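Collecting booklet and paper-handling examples with a hand-held gripper

Part of the Hetel collection notes. Applies to the Skela hand unit with soft ribbed fingers.

Scope

The procedure covers thin, flexible, page-bound items: booklets, pamphlets, slim notebooks, folded programs. It does not cover hardbacks or single loose sheets, which have their own pages. The output of one session is a set of short recordings, each containing one complete attempt at one task, with a start state and an end state that a labeler can identify without guessing.

Thin paper goods are worth a separate procedure. They bend under their own weight, they open when squeezed in the wrong place, and the difference between a good grasp and a poor one is a few millimeters. A policy trained only on boxes and cups will close too hard and too low on them.

Before you start

Charge the unit and clear its storage. Check that both fingers are seated and that the fasteners on the base plates are tight. A plate that has worked slightly loose will not stop you from recording, but it shifts the fingers relative to the lens, and every recording made that way has to be discarded. Put a fingertip on each plate and push sideways. If there is any play, tighten and recalibrate.

Run the calibration routine at the place where you will record. Open the jaws fully, close them fully, repeat 3 times, then hold the unit still until the tone sounds. Moving to another room means running it again.

Choosing a place

Use real rooms with ordinary clutter. Lounges, lobbies, shared tables and study corners are all acceptable. Do not tidy the background. Bags, furniture and windows are useful variation, and the model has to learn to ignore them.

Glossy tabletops are allowed and encouraged, up to a point. Reflections from windows move as the unit moves, and tracking software can mistake them for fixed points on the table. The remedy is to have enough printed matter or other flat detail on the surface that does not move during the attempt. If the table is bare and shiny, put down a few printed sheets near the far edge and leave them there for the whole session.

Avoid facing a window so directly that the item turns into a silhouette. A quarter turn is usually enough. Exposure is locked at the start of each recording, so point the unit at the table before pressing record.

The tasks

Each session draws from a short list. Read the task name aloud at the start of the recording; the audio is used to check the label and is then removed.

Pick and stand. Grasp a flat booklet by its long sides or spine, lift it clear, and turn it upright over the table. Hold for two seconds.

Pick and place. Grasp, lift, carry to a marked area and release flat.

Sort. Two items of different color start side by side. Move one to the left of the other without touching the second.

Regrasp. Set an upright booklet down, release, and take it again from the other side.

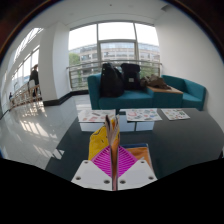

Grasp height matters more than speed. Close the fingers on the lower half of the item, near the bound edge if it can be reached. Pages above the fingers will fan a little. Leave them alone. Do not shake the unit to close them and do not press the item against the table to straighten it, as both motions will be learned and repeated by the arm.

Squeeze until the item stops sliding, then stop. The ribbed fingers wrap as they load, and past that point additional force only bows the cover. The grip trace in the Osagie viewer should rise and level off. A second rise after the lift means the operator tightened in midair, usually out of worry. One or two of these in a session are tolerable.

Recording an attempt

1. Lay the items out. Change position and angle from the last attempt by an amount you can see at a glance.
2. Hold the unit at the start position, jaws open, table in view.
3. Press record and say the task name.
4. Approach at a steady pace. The whole attempt should take less than 20 seconds.
5. Finish the task, open or hold as the task requires, and back away.
6. Stop the recording before resetting the items.

Keep your free hand out of view during the attempt. If it enters, finish the motion anyway and mark the recording with the side button. Marked recordings are kept for a separate set.

How many

Aim for 75 attempts per location, spread over at least four tasks. More than 60 must survive review for the location to count. Change the items at least twice during the session. Covers should differ in color and stiffness, and at least one item should be stapled.

Failures

Drops, slips and half-grasps are kept when the operator recovers within the same recording. Do not stage them. If the item leaves the table, stop, mark the recording and reset.

Upload and review

Upload the same day. Haltora rejects a session if the calibration recording is missing, so check for it first. Enter the room type, the table finish and the light condition (window, ceiling or mixed) in the session form. Free text goes in the last field – odd lighting, a replaced finger, a table that wobbled.

Review runs in two passes. The first is automatic and removes recordings with lost tracking. The second is done by a labeler, who watches at double speed and confirms the task name and end state. Sessions from glossy tables lose more in the first pass. If a location falls short, go back at a different hour with the same items and record the missing attempts under the same session number.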